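Vovunholm 2.0 patch: download size, reset time and the Pukgate queue

Posted 2018-05-21

plalmont_regular
Patch notes are up. Servers go down for 2 hours, then the Pukgate map replaces Hashemi in the ranked rotation. Stamina cap goes from 200 to 300. Does anyone know whether ranked points reset at the same time? The notes mention a reset but give no hour.

Silvana Aguiar
Points reset when the servers come back up. It worked the same way with the March patch. Anything you earn before the shutdown counts towards the old season, including placement matches.

tarn_o
Not quite. In March the points reset at shutdown and the rewards were paid out when the servers returned. If you finish a match during the countdown you get the experience but no points. I lost a win that way.

Silvana Aguiar
That was a match that ran past the countdown. Mine ended before it and was counted.

tarn_o
Fair enough. The safe reading is still to stop queueing once the warning banner appears.

grubscrew
More concerned about the stamina cap. I tested it on the public test build. The displayed maximum is 300 but sprint cuts out at 299, so any ability that costs the full bar can't be used from a sprint start. Reported it — no reply yet.

Eun-seong Na
I get 300 on the same build. Check whether you have the old Plalmont boots equipped. They take one point off the cap and the tooltip doesn't say so.

grubscrew
Boots off, 300. Thanks. I would still call it a bug if the tooltip leaves it out.

plalmont_regular
Back to Pukgate. Is the centre bridge worth holding? On paper both teams reach it at the same moment.

Eun-seong Na 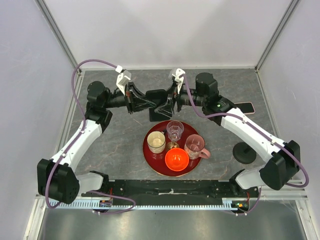
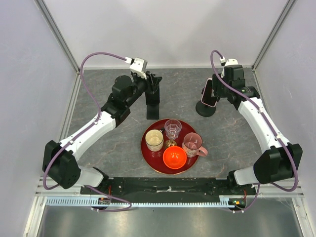 Pukgate is symmetrical, so neither spawn has a shorter run to the bridge. Two players from each side meet in the middle and the first to commit usually loses the trade. Think of the pair of arms in my pictures, one on the left and one on the right, as the two lanes: each has its own side and the only contested ground is between them. I would leave one player on the bridge and send the rest through the lower tunnel.

tarn_o
Disagree about the tunnel. It has one exit and it can be covered from the bridge. Hold the bridge with three and ignore it.

Silvana Aguiar
Three works until the other side brings smoke. I'd wait for the live version before settling on anything, as the tunnel exit was moved twice on the test build.

Contact the moderators | © Vovunholm Players' Board | Back to top
This site uses cookies. By continuing to browse you accept our cookie policy.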